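Jancombe sent out a press note saying its table-setting robot is "ready for the dining room." I read the fault report that came with it. Short thread.

One bad stop in 1000 place settings, they say. The report lists 4, and they're all the same fault: the gripper loses a fork, the software thinks it still has it, and the arm carries on to the plate.
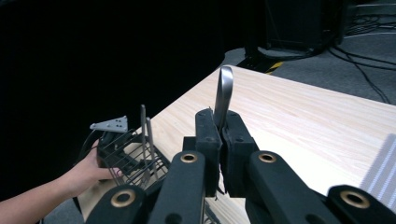 Foam pads on a curved metal handle were always going to be a gamble. Pads wear. I can't find a replacement schedule anywhere in the report.

Prelora, who wrote the control software, blames the pads. Jancombe blames the software. Three pages of this and not one word on who would be standing near the arm.
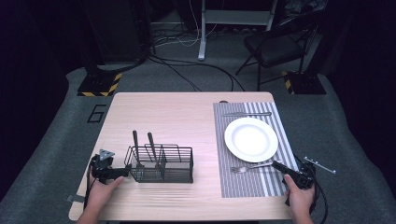

Also, every test used the same layout: knife above the plate, fork below. Fine, but I'd like to see what it does when a kid moves the plate.

The fix is a slower close and "improved grip confidence." Confidence is the problem – it was sure it had the fork. 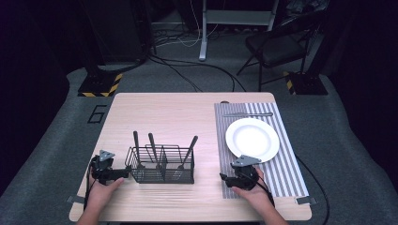

The Clandham trial is still on for August, with the old pads. I've asked for the stop logs. No reply so far.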